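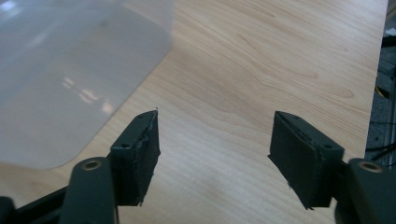

Folding a dish towel takes a person four seconds and no thought. For a two-fingered gripper it remains a respectable afternoon's work, and the reasons have less to do with intelligence than with friction, reach and the behavior of thin material on a flat surface.

Hermont, a firm that builds manipulation systems for small kitchens and light assembly shops, has spent the past year measuring how far the problem has come. Its test bench in Stornthorpe runs a fixed list of chores: stack plates, close a drawer, wipe a counter, sort fasteners into bins, lift a flat sheet off a table. The list is dull by design. Each chore is something a new hire could do in the first hour of a shift.

The company ran 2704 trials between spring and November. Rigid objects with a graspable edge did well. Of 477 attempts to move a mug from counter to shelf, 369 finished without a person stepping in. That is enough to make a good video and not enough to leave the machine alone with the mugs.

Flat objects are another matter. A plastic sheet lying on a tabletop offers parallel fingers almost nothing to close on. The fingers have to slide under an edge, press and drag until the sheet buckles, or pull it past the edge of the table and pinch it there. People switch among these methods without noticing. A controller has to choose one, usually from a camera view in which a translucent sheet shows up as little more than a pale patch and some glare.

Much of the training material comes from hand-held grippers: a person holds the tool, does the chore, and the recorded motion becomes an example for the robot to copy. The method is cheap and fast, and it captures small corrections that are hard to write down. It also leaves things out. The operator feels resistance through the handle and adjusts, and unless the tool has force sensing, none of that reaches the recording.

Then there is wear. Soft finger pads grip well and age badly. Their edges go ragged, the covering wrinkles, and a policy trained on fresh pads starts to drop things at odd moments. Hermont changed pads after every 668 grasps for the first half of the program, then moved to inspection by eye. Its engineers still disagree over which schedule was better.

On the shop floor the outlook is brighter, mostly because the floor can be changed to suit the machine. Kaufmann, which packs hinge sets, put a raised lip on its trays so that parts no longer lie flush. The change cost less than a week of engineering time and removed the hardest grasp in the process. Few households will redesign their cutlery drawers for the same purpose.

Kundance, a competing system aimed at the home, limits itself to tidying – cups, toys, shoes – and leaves laundry and paper alone. Its makers list the exclusions on the first page of the manual. Loose sheets are second on the list, after wet cloth.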